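## Care of Wiper Blades and Washer Systems

Members using the Grumedholm workshop are asked to read these notes before starting work on their own vehicles. They apply to all standard flat and hinged blades, including those supplied under the Bralel name.

Wiper rubber hardens with age and sunlight. Run a damp cloth along the full edge of each blade once a month and look for nicks, splits or a rounded lip. A blade that chatters on wet glass may only need cleaning — wash the windscreen with a little screenwash and try again before buying a replacement. 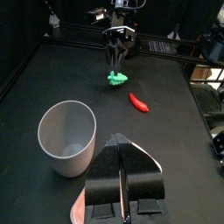 When fitting a new blade, lay a folded towel over the windscreen first. A bare wiper arm is under strong spring tension and can crack the glass if it snaps back. Note which way the old blade faces, press the tab, and slide it down and out of the hook. The new blade should click into place and must not rock.

Washer fluid should be mixed to the strength given on the bottle for the season. Plain water is not suitable in winter, and engine coolant must never be used. Blocked jets can usually be cleared with a fine pin, turned gently.

Worn blades may be left in the rubber bin by the side door. Questions about fittings should be addressed to Signe Sjögren, and requests for bench time to Jonatan Løken, before 5 p.m.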